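Help > Kitchen and Table > Cutlery holders

Search this site Search Enter a keyword

Cutlery holder and table FAQ

Lisalska Home, Zedville shop. Updated 2023-12-07

Same questions keep coming in so putting them all on one page. Will add more when there's time.

What goes in the holder?

Anything with a long handle. Chopsticks, spoons, forks, butter knives. Not sharp knives please, they go in a drawer or a block.

Handles up or down?

Handles up for spoons and chopsticks kept for the table. You grab the handle, not the part that goes in your mouth. If you're a handles-down household, fine, but the short ones vanish and you end up tipping the whole thing out.

Do I have to dry everything first?

Wood yes. Always. Wooden chopsticks put away damp go gray at the ends and start to smell. Plastic and metal can drip off in the holder as long as there's a tray under it. Empty the tray. People forget the tray.

How do I clean the holes?

Old toothbrush, warm soapy water, from the outside in. Then rinse from the top. For the brown ring at the bottom, soak 40 minutes with a splash of white vinegar and brush again. No bleach.

Will it go in the dishwasher?

The Zerncombe ones, top rack only. The Rezaei ones, no, hand wash. They warp. We've had 2 come back this year looking like bananas.

The barcode sticker won't come off.

Cooking oil on a paper towel, leave it a bit, rub. Then dish soap. Don't scrape with a knife, it marks the plastic and the mark stays forever. Or just leave the sticker on, turn it to teh wall.

Can I keep it on the table all day?

Sure, lots of people do. Middle of the table or toward the back, so elbows don't catch it. On a round table the middle is best, everybody can reach. Keep the tray under it or you'll get a damp patch on the cloth.

What's the quickest way to sort a pile?

Tip it all out on the table, on the cloth so it doesn't clatter. Chopsticks first, they roll. Put those in one side, then spoons with all the handles the same way, in the other. Done.
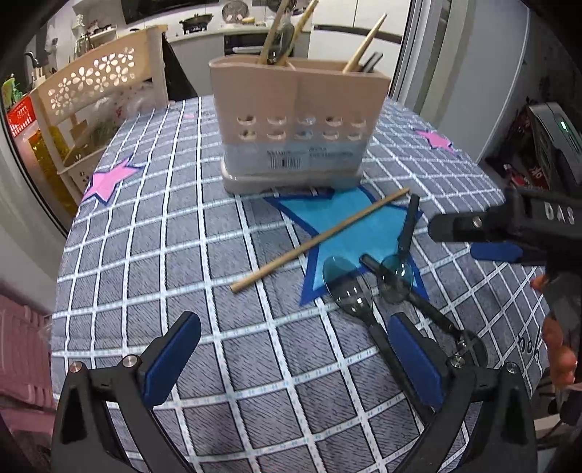 Clear plastic spoons are the ones that get missed, especially on a patterned cloth. Stars, checks, whatever, the bowl just disappears. Look for the black handles instead and run a hand over the cloth before you shake it out.

My chopsticks don't match anymore.

Normal. Pair them by length, forget about color. Odd one left over, use it for stirring or for propping up a tomato plant come April.

They lean out and fall over.

Holder's too empty or too light. Put the heavier stuff in the same side to balance it, or stand the chopsticks crossed so they hold each other up a little.

What about the tablecloth?

Wipe-clean ones, damp cloth, no hot pans. Fabric ones wash cool and hang up right away or the creases set in.

Can I return a holder?

Unused, with the sticker still on, 90 days. Bring the reciept. Without it we can only do an exchange.

Was this page helpful? 2 comments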